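### 4.3 桌面覆盖物的选用、铺设与更换

前两节讨论了活动室的家具配置与照明条件,本节转向桌面覆盖物。在既有的公共室内环境研究中,桌布多被归入装饰性陈设,很少作为独立的使用要素加以考察。Buckley与Sheehan在对Gamalora地区老年活动场所的调查中曾提及,织物覆盖对桌面敲击声有一定的抑制作用,但其讨论限于声学方面,未涉及日常管理。本研究的访谈资料显示,覆盖物的选用牵涉采购、清洗、收纳与场地转换等多个环节,各环节之间的要求时有冲突。

#### 4.3.1 选用依据

在纳入调查的15处活动室中,覆盖物大致可分为织物、涂层布与硬质垫板三类。多数场所同时备有两类以上,按活动内容轮换使用。棋牌、阅读与座谈类活动倾向于使用织物;绘画、插花与简餐类活动倾向于使用涂层布或垫板。Rarnel的两处场所因储物空间不足,全年只使用织物,遇有绘画课程时在织物之上加铺旧报纸。

颜色方面,受访管理人员普遍偏好灰、米、深蓝等中间色调。所给出的理由并不一致:一部分人强调耐脏,另一部分人则指出,浅色布面在多次洗涤后容易出现批次差异,拼接长桌时色差较为明显。Nekitz活动室的负责人Ásdís Stougaard提到,该处早年采购的白色桌布在使用一个季度后即全部改作防尘罩,此后统一换为深色。值得注意的是,使用者对颜色的意见明显少于管理人员。在57份有效访谈记录中,主动谈及颜色的使用者主要为视力减退者,其关切集中于桌面与所放物件之间的明暗对比。

这一差异对采购具有实际意义。现行采购清单通常只列尺寸、材质与单价,对比度未被列为指标。对于以老年人为主要服务对象的场所,布面颜色宜与常用器具的颜色有所区分,同时应避免大面积花纹。花纹布面在遮盖污渍方面确有优势,但会增加辨认小件物品的难度,纽扣、棋子与药片一类物件尤为突出。

#### 4.3.2 铺设方式与布面状态

铺设方式可分为固定与散铺两种。固定铺设以夹具、松紧边或重物压边为主,布面较为平整,但拆装费时,且夹具常与折叠桌的边框不相匹配。散铺则直接将布覆于桌上,四边或两边自然下垂。调查所及场所以散铺居多,其原因主要在于场地转换的间隔较短。Quinlan活动室在上午与下午课程之间仅留有约10分钟的整理时间,工作人员通常只更换受污的一块,其余维持原状。

散铺布面在使用过程中易发生位移与起皱。褶皱的分布与桌面形状、布料克重及就座位置均有关系,桌边与转角处通常较为集中。Madigan将布面状态分为平整、轻度起皱与明显起皱三级,并建议以明显起皱作为重新铺设的时点。本研究在试用该分级时发现,不同记录者对前两级的判断差异较大,对第三级的判断则较为一致,因此在后续分析中将前两级合并处理。

布面起皱的影响因活动而异。书写与绘图活动对平整度要求较高,使用者多自备垫板;棋牌活动中,褶皱可能使轻质棋子倾斜或移位;座谈与手工活动则基本不受影响。部分手工课程的参与者甚至认为,柔软而略有起伏的布面有助于防止圆形材料滚落。该说法在三处场所均有出现,尚缺乏系统的测量加以印证,此处仅作记录。

就安全而言,下垂部分的长度比起皱程度更值得关注。下垂过长的布边可能与轮椅扶手或助行器发生勾连,起身时带动整块桌布。管理人员Bláthnaid Madigan与Jailson Rezende均主张将通道一侧的下垂部分折入桌下。前者所在场所已将此项列入开放前的检查内容,后者则以口头提醒为主。

#### 4.3.3 清洗与更换周期

各场所的清洗安排差别显著。有专门洗衣设备者多按周清洗,委托外部清洗者则视污损情况集中送洗。访谈中反复出现的问题是送洗期间的替换布不足。按照调查所得的平均周转情形推算,每张桌至少应配备2块同规格桌布,方可避免开放时段内出现无布可用或混用不同尺寸的情况。混用尺寸本身并不影响使用,但会使前述下垂长度难以控制。

熨烫在多数场所已不再进行。管理人员认为,布面经折叠存放后必然留有折痕,熨烫的效果难以维持到实际使用之时。以卷轴方式收纳可减少折痕,然而对储物柜的深度有一定要求,仅有新近改造的场所具备条件。七月的补充走访中,Gamalora的一处活动室改用悬挂收纳,其效果有待后续观察。

综合上述情况,布面是否平整不宜作为评价管理水平的单一指标。桌布在散铺条件下带有褶皱属于常见状态(图3),评价时应结合活动类型、下垂长度与清洁程度一并考虑。
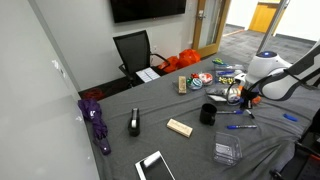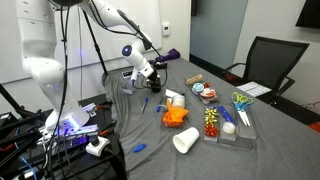 **图3** 灰色织物覆盖的桌面,布面可见褶皱,其上置有小件物品。

#### 4.3.4 资料的局限

本节所用资料以访谈为主,受访者对清洗频次与更换时点的陈述可能与实际记录存在出入。部分场所未保存送洗单据,无法逐项核对。此外,调查未区分布料的具体纤维成分,关于克重与起皱关系的判断仅依据管理人员的经验性描述。涂层布的老化问题将在4.4节中与地面材料一并讨论。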